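June, bench 2, started 8:40 am

Power supplies again. The pile from Derkovdale has been under the stairs since autumn and Mansa wants the shelf back, so I'm going through them and writing down what I do as I go. Last time I kept the results on the backs of delivery slips and lost half.

What's in the pile: ordinary desktop supplies, mixed wattages, nearly all from office machines, a good run of them with 2018 on the label. No history on any of them apart from a few with tape saying "OK" in handwriting I don't recognise. Treating "OK" as no information.

Order of work per unit:

- visual through the vents with a torch, smell, shake it gently
- cord and inlet, earth continuity from pin to case
- cold start with a small load
- rails at light load, then at half load, then let it soak
- ripple on the twelve-volt and five-volt rails
- fan noise, written down as a word and not a number

Mains warning for anyone reading over my shoulder: cases stay shut until the unit has been unplugged and the big capacitor has been measured. Measured with a meter, not assumed. Eugeniusz has the scar to show for assuming.

## Load box

The Himska load box is back from calibration and reads a touch different from before on the five-volt side. I checked it against the bench meter at three settings and it agrees well enough for pass/fail work. I wouldn't quote its current readings to anyone outside the room. The sticker they put on covers the fuse rating, so I've written the rating on the lid in paint pen.

The test lead with the 24-pin plug is getting loose. Two of the sockets in it have opened up and the orange one gets warm under load. I re-tensioned them with the small pick, and it helped for one unit and then came good and bad by turns. Need a new plug and a bag of crimp terminals from Choo. Until it's replaced, any unit that shows a low three-point-three rail gets retested with the lead wiggled before it goes in the fail tub. This has already saved one supply that was perfectly fine.
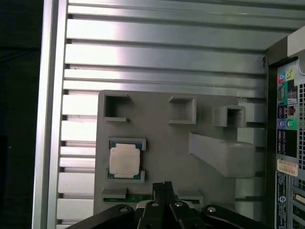

Ripple probing is the slow bit. The scope probe needs a short ground, the spring kind and not the croc clip, or all you see is the hash picked up by the lead itself. I spent most of last winter thinking a whole batch was noisy and it was my ground lead. What I want is a fixed place to park the probe so that tip and spring land on the same two pads each time and I have a hand free. The light grey fixture plate against the aluminium rails is the sort of thing I mean - flat panel, rounded corners, printed holders standing up off the face. A small one of those next to the load box with one holder for the probe body and one for the breakout board would do it. I'll draw it up with a slot for the cable so the weight of the lead doesn't pull the probe sideways. PLA will probably soften if it sits near the load box exhaust, so either a different plastic or put it on the other side. Other side is easier.

Breakout board: it has a ceramic and an electrolytic in parallel across each rail, as the usual method asks for. Someone had swapped the electrolytic on the twelve-volt position for a much bigger one, 1000 µF, which flatters everything you plug into it. I've put the right value back. Results taken before today on that position are suspect and I've drawn a line in the book under them.

## Results so far

Not typing the whole table. The sheet is in the red folder and the tags are on the units. What follows is only the ones worth remembering.

First unit out of the pile wouldn't start at all. Standby rail present, goes away when you pull the green wire down. Classic dried-out standby capacitor, I thought, and I was wrong - it was the fan connector half off and a protection circuit doing its job. Pushed the connector home, started first go, passed everything. Tagged with a note saying what was done.

The next few were dull. Start, hold, ripple low, fans fine.

Then a run of the same model, all with the same trouble: good at light load, and the twelve-volt rail sags slowly over the soak until the unit shuts off. Leave it to cool and it does it again. Case top quite hot where the secondary side sits. Opened one after discharge and the output capacitors have domed tops, two of them with a bit of brown crust around the vent. I recapped one to see. It took me most of an hour, including cleaning off the glue they use to stop things rattling, and afterwards it held the rail through the full soak with ripple well down.

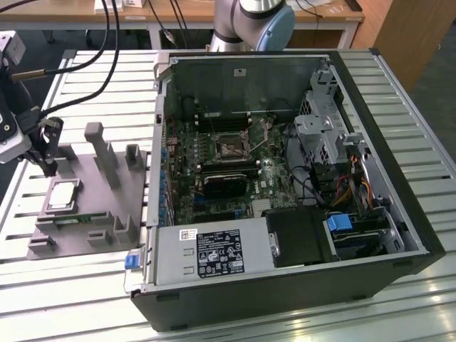 Whether an hour each is worth it is another matter. A decent set of low-impedance caps from Choo costs less than lunch, so the money is fine and it's only the time. Mansa Quansah's view is that we should recap the better wattages and strip the small ones for leads and fans. Mine is that if we're opening them anyway we may as well do the lot, and I know that's how you end up with a pile under the stairs. We left it there. I'll do the ones already open and then ask again.

Notes on the recap for next time:

1. Take a picture of the polarity before touching anything. The silkscreen on this model is wrong on one position. It shows the stripe the other way from how the factory fitted it, and the factory was right.
2. The ground plane soaks up heat badly. Turn the iron up, use the wide tip, add fresh solder first. Don't dig at the hole with the sucker, you'll lift the pad.
3. The replacement caps are slightly taller. One of them touches the heatsink if it's stood straight, so lean it away and put a dab of neutral-cure silicone at the foot.
4. Check for bits of clipped leg. Then check again with the thing upside down.
5. Start it on the lamp limiter. If the bulb stays bright, stop.

The bulb in the limiter is the last of the old box of incandescents. I've asked around. Halogen will work but behaves a bit differently on inrush, so whoever fits it should note the new "normal" flash in this book.

## Soak times

I've been doing a half-hour soak, which catches the bad ones above in the first part of it. Eugeniusz thinks it's too short and wants 24 hours on everything. His argument is that intermittent faults show up overnight when the mains voltage drifts upwards. My argument is the power bill and the fact that I'm not leaving untested supplies running in an empty building. Compromise is the half hour for every unit, and for anything recapped or repaired a full working day with one of us in the room. He signed his initials next to that in the folder so it counts.

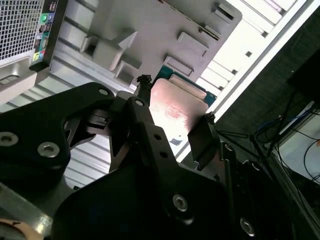
Room temperature matters more than I'd allowed for. Morning readings with the roller door up are not the same as afternoon readings with it down and the heater going. Two units that passed comfortably before ten failed on fan noise after lunch, simply from the fans running faster. From now on a column for room temperature, taken from the thermometer on the pillar and not the one on the compressor, which reads high.

Fans, while I'm on them. Sleeve bearings that grumble on cold start and then go quiet get one drop of light oil under the label and a second chance. Ones that grumble after ten minutes get replaced. Ones that have been oiled before (you can tell, the label won't stick) get replaced regardless. We have a shoebox of pulled fans and most of them are no better than what's going in the bin, so test before fitting. The connector on the older type is keyed differently and somebody has shaved a few down with a knife to make them fit. It works but check which side is positive.

Efficiency: I took wall readings on a handful with the plug-in meter just out of interest. The spread between the cheapest and the best was bigger than I'd have guessed at light load, and nearly nothing at half load. For machines that sit idle most of the day, as school library ones do, the light-load figure is the one that costs money. Might be worth sorting on that when we match supplies to machines for Dunia. Not going to hold up the batch for it.

## Afternoon, 2:15 pm

Mansa back with milk and the crimp terminals. Wrong terminals. They're the ones for the four-pin plug, same family, different barrel. Keeping them anyway.

Did the earth continuity on everything remaining in one go, which is faster than doing it unit by unit. One failure: screw inside the inlet was finger loose. Nipped it up, reads fine, but that's a unit that left a factory or somebody's bench like that. Worth the thirty seconds every time.

Also worth writing down: the tags. String tags come off in the tub and then you have a tag and a supply and no idea. Printed labels stuck to the mains inlet side survive. Green for pass, yellow for repaired and soaked, red with the lead cut off for scrap. The lead gets cut at the time, by whoever fails it. A red label by itself has been peeled off before now.

Unit with the taped "OK" on it finally came up in the pile. Fails. Five-volt rail high enough to worry about, wouldn't put it anywhere near a board. The tape has been removed and the lead cut.
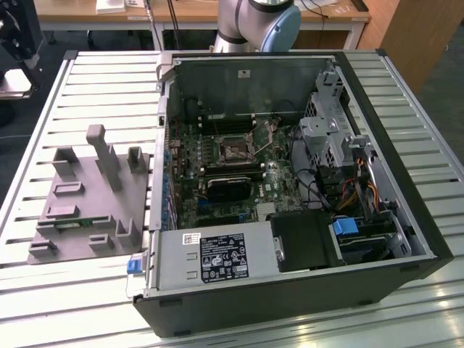
## To do

- order from Choo: right terminals this time, 24-pin housing, wide chisel tip, output caps (list inside front cover)
- draw the probe holder, print one, see if it's stiff enough
- redo the results above the line in the book, starting with the marginal passes
- move the load box so the exhaust doesn't blow on the scope
- ask Eugeniusz whether Himska will supply the box's rating label again, the paint pen is already rubbing off
- temperature column on the sheet, and reprint it with more room for remarks
- decide about recapping the small wattages, with Mansa, before any more get opened
- halogen bulb for the limiter, spare to go in the drawer with the fuses

Stopped 4:50 pm. Load box off at the wall, pile is down to the second shelf. Three opened units are under the cloth on the end bench with their screws taped to the lids - caps have been discharged and measured, values written on the tape.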